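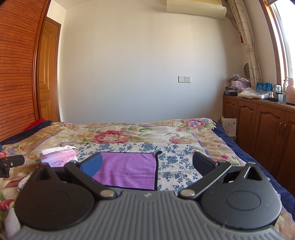
Bedroom set, towel on the bed, gripper open. View from the hand-held gripper's own camera.

Cirnus perception and planning, progress report to Strebel
Date: 16/08/2024
Prepared by: Ottilie Koller, software lead
Cc: Mirjam Kälin

Short one this time, sorry, we're mid-release and I'm writing between test runs. Full numbers in the shared sheet.

Where we are

Work package 2 (cloth perception) is done bar the write-up. Work package 3 (grasp planning) is running but behind. Work package 4 (tooling) is ahead, mostly thanks to Mirjam rewriting the ingest over a weekend.

Data

3,000 hand-held demonstrations now in the store, all through the new ingest. 222 were thrown out by the checker, mostly lost tracking when the operator turned fast towards a window. Blown-out glass gives the visual odometry nothing to hold on to and the pose drifts. We now mask saturated areas before feature matching. Drift is much better on the bedroom sets, not yet re-run on kitchens.

Wide lens calibration redone as well. The old model was fine in the middle and poor at the edges, so straight furniture came out bent and the planner was getting bad distances for anything off to the side. New model is in the main branch, old recordings are being reprocessed overnight in batches.

Perception

Segmentation is the bit that ate the time. Patterned cloth on patterned cloth is hard. In the bedroom set the purple towel lies on a blue-flowered cloth, that lies on a big floral blanket, and the first network happily cut the blanket up into separate flowers and offered us each one as a thing to pick up. Towel itself was OK, the black border helps a lot. The printed cloth under it was merged with the blanket nearly every time.

Fix so far: we stopped asking for whole objects and ask for edges and corners instead. Corner detector finds towel corners well when they are visible. Curled corners still score low, the one at the upper right of the towel in the picture at the top is a typical miss. More labels needed there, 200 images are with the labellers and should be back before the next report.

Also added a mask for the gripper itself. Before that the finger pads were sometimes picked up as targets, particularly when one was lit and the other in shade. Mask is fixed in camera coordinates for the body, and moves with the jaw opening for the pads. Cheap, and it works.

Planning

Grasp planner takes corner candidates and picks an approach. Runs fast enough on the Devlow box now, was not the case in March. Two open problems:

Approach height over soft bedding. Depth is noisy on fuzzy fabric and the planner wants to push down too far. We have put in a force limit as a stopgap, but it needs doing propely.

Clutter near the target. Small items such as a tissue packet close to the fingers should be treated as keep-out. At present they are only keep-out if the classifier knows them. Want to switch to "anything not cloth is keep-out" and see how many grasps we lose.

Tooling

Replay viewer is in daily use. You can scrub a demonstration, see masks and the planned path on top, flag a bad stretch and send it back to the queue. Flusent team have asked for access, I said yes in principle, tell me if that's a problem contract-wise.

Ingest: 11 manual steps down to one command. Still falls over if the clock on the recorder is wrong. Ticket open.

Behind / at risk

Planner evaluation on the arm has slipped. Software is ready to test but the controller interface changed under us and the jaw width units don't match between recording and playback. Found it late, my fault, should have had a check in. There is one now.

Budget on track. Compute slightly over becuase of the reprocessing, covered from the travel line, see sheet.

Next

Finish reprocessing with the new calibration.
Retrain corner detector once labels are back.
Keep-out change, tested in replay first.
First planner runs on the arm, towels only.

Need from you: a decision on Flusent access, and an OK to move the planner milestone back to sit with the final evaluation. Mirjam has the revised plan and can send it over.

Ottilie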